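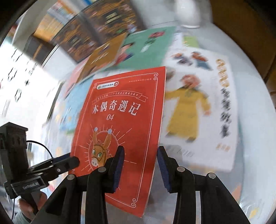

Figure 3. Book table, open day: a red children's paperback (木偶奇遇记, The Adventures of Pinocchio) held upright between the fingers of the hand-held gripper.

Search articles, authors, keywords Go Advanced search

4.2 The book table at the Girnik open day

The second demonstration took place at the Girnik open day, on a Sunday in November. The hall was open to the public from mid-morning, and the book table was one of four stations run by our group. The other three (cups, folded towels, and the drawer unit) are covered in Section 4.3. Visitors walked up without an appointment. Those who wanted to take part read a one-page sheet, signed it, and were handed the gripper by a staff member.

The task was to pick up a named book from the table, hold it clear of the others, and put it down in a marked area at the front. Books were laid out with no fixed order or spacing, and staff mixed them again after each visitor. We used ordinary children's books that differed in size and cover stiffness. Each visitor had 10 minutes at the table. There was no required number of picks, and visitors could stop when they liked.

The tool has two fingers with ridged pads on their inner faces. Closing the handle brings the fingers together, and the opening is set entirely by the user's hand. For thin objects such as paperbacks, we told visitors only that the fingers should end up on the two covers. We did not show them how to get there. Figure 3 shows a grasp of this kind, with the pads low on the book and the title and the donkey drawing on the cover still largely in view. The book leans a little to one side, and we accepted leaning grasps as valid as long as the book did not slip out before it was put down.

We recorded 600 picks at this station over the day. Two people on our team labeled them afterward using the Fosik labeling tool, with the Jiltunell category list extended by two labels for books: "edge first," where one finger is pushed under the cover before the grip closes, and "stand and pinch," where the book is first tipped up on its lower edge. When the two labelers disagreed, they watched the clip together and agreed on a label. Picks that could not be settled this way were left out of the training set but kept in the archive.

Most visitors started with edge first and changed to stand and pinch within a few tries. Children tended to change sooner than adults. Large picture books with stiff covers were the hardest items, and several visitors slid them to the side of the table so that one edge hung over, then gripped the edge. We had not planned for this, and our first version of the label list had no name for it. It is grouped under "other" in Table 2.

Two practical problems affected the data. First, visitors moved the tool faster than our own staff had in the lab sessions, so the background in many clips is badly blurred. We kept these clips when the book in the fingers was sharp enough to label. Second, people standing behind the visitor often gave advice out loud, and some visitors followed it. We have no record of which picks were affected. Biswas, the site used for our earlier collection, had a closed room and did not have this problem.

At the end of each visit we asked one question, whether the tool felt heavy. Of the first 20 visitors asked, 10 said yes. We added a wrist rest at the station after lunch and stopped asking.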